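# Chapter 2: Two Fingers and a Refrigerator

A gripper catalog is a cheerful thing to read. Every gripper in it can pick up every object in it, and the objects have usually been chosen with care. Then somebody hands your gripper a piece of fruit at the back of a deep shelf, and the catalog goes back in the desk.

This chapter is about comparing grippers without fooling yourself. We'll do all of it in simulation, in a rendered kitchen where dropping a lemon costs nothing and the floor never needs mopping.
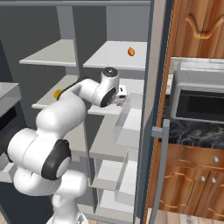

*From the Stotach Course Reader in Applied Manipulation*
*Text revised Wednesday, October 1, 2025*

The gripper you'll see most often in these pages is a parallel gripper: two fingers that move toward each other and away again, and that's the whole repertoire. It has been called boring, mostly by people selling something else. We'll compare it with two rivals. The Hirotine is a three-finger hand with a soft palm and a great many settings. The Stano is a suction cup with a short list of things it likes, and fruit with a bumpy skin is low on the list.

All three get the same job. The arm has to reach into a refrigerator, take hold of one item, bring it out past the door, and set it on a counter. A trial ends after 100 seconds or when the item hits the floor, whichever the gripper prefers.

You may wonder why we bother with the refrigerator when a lemon on a bare table would be so much easier. The answer is that it would be so much easier. On a table, all three grippers look wonderful and the comparison tells you very little. Put the lemon in a drawer and suddenly the width of an open gripper matters, along with the thickness of the wrist and how far the elbow sticks out. 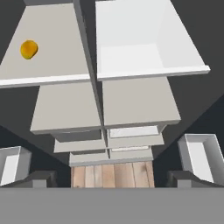

It also matters what the camera can tell the controller. A camera that rides near the fingers gives a fine close view of whatever they're about to touch, and a poor idea of what the elbow is about to touch. A camera standing back in the room has the opposite problem – it sees the whole arm, which then parks itself in front of the lemon. Farouk, the controller we use throughout the book, can take either view or both. In Section 2.4 you'll run it with each, and you should write down your prediction before you start. Pencil is fine.

The full comparison comes to 585 trials, split evenly among the three grippers. An early draft of this chapter called for over 3,000, and the class that tested it in November asked us, in writing, to reconsider.

Keep these settings the same for every gripper:

- the starting pose of the arm
- the position of the door
- the list of items and where each one sits
- the time limit

Change one of them halfway through and you've measured the change, with a gripper attached. We have done this ourselves. The resulting chart was very handsome and had to be thrown out. 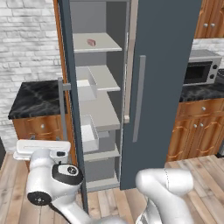 **Figure 2.3.** Arm and parallel gripper in front of the open refrigerator, simulated kitchen.

Before moving on to Section 2.1, load the kitchen and drive the arm by hand for a while. Try to bring the gripper over a shelf without brushing the door. Then try it again from the other side of the door handle, and make a note of which joint ran out of room first. You'll need that note for the first exercise.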